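Karkico Releases Boria 2, a Grasp Planner That Rehearses Before It Reaches

DOTHAM, 25th February. Karkico, the small software company that many of our neighbors still know as "the people above the old bank," is very happy to share that Boria 2, the second major version of its grasp planning software, is ready for general use. It has been a long winter of testing, and we would like to thank every one of the pilot users who put up with our late-night emails and our habit of asking for just one more log file.

For those meeting us for the first time, Boria is the piece of software that sits between what a robot's camera sees and what its arm does next. It looks at a box, a tray or a part lying at some odd angle, works out a handful of ways to approach it, and tries each of them in simulation before sending a single command to the motors. The first version did this well enough when the whole object was in view. Our users, who are a patient bunch but not shy, told us again and again that real work seldom looks like that, and that a wrist camera spends a good part of its day staring at bare table with only a corner of the thing it wants peeking in at the side.

So that is where most of our effort went. Boria 2 can now begin planning from a partial view. When it finds an edge or a corner near the border of the camera image, it makes a first guess at how the object is turned, moves the arm to a better viewpoint, and updates the guess as more comes into sight. If the guess turns out badly, the planner throws it away and starts over, and it writes down why in plain words that an operator can read on the shop floor (this was the single most requested item on our list, and we are a little embarrassed that it took us until now!).

"I have spent a great deal of my life watching grippers close on air," said Dezső Deák, founder of Karkico and lead developer of Boria. "What I wanted was a planner that could say, I only see a bit of this, let me go and have a look. It sounds like such a simple thing when you put it that way, and it kept us busy from August until last week. I'm proud of the team, and I'm going to sleep for a few days now."

Alongside the planner comes Bozsik, a companion simulator that until now was used only inside our own office. Bozsik draws the view from the wrist camera using plain shapes and flat colors, and it runs comfortably on an ordinary desktop computer. Users can replay a failed approach, change the starting pose of the arm or the tilt of the object, and run it again as often as they like without tying up a machine that somebody else needs. The release includes 47 ready-made practice setups for parallel-jaw grippers, from single flat boxes to crowded trays, and each one can be opened and edited in the same window.

We have also rewritten the setup guide from the first page to the last. Earlier readers told us it seemed to be written for people who had already finished the setup, which was a fair point and kindly made. The new guide starts with an empty project and ends with a first simulated grasp, and it covers calibration, joint limits and collision settings along the way.

Boria 2 and Bozsik can be downloaded together from the Karkico customer page. Current license holders receive the upgrade at no charge, and projects saved in the first version will open without conversion. New users may try the full package for 14 days. Anyone who would rather see it running first is warmly invited to write to us and arrange a visit to the Dotham office, where there is always coffee and usually somebody willing to talk about coordinate frames for longer than you had planned.

Press contact: Dezső Deák, Karkico, Dotham

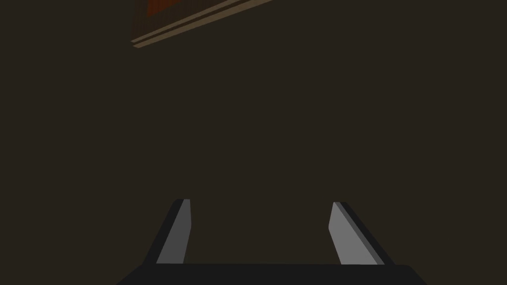
Simulated gripper view with open jaws and part of a tilted object at the top. Image: Karkico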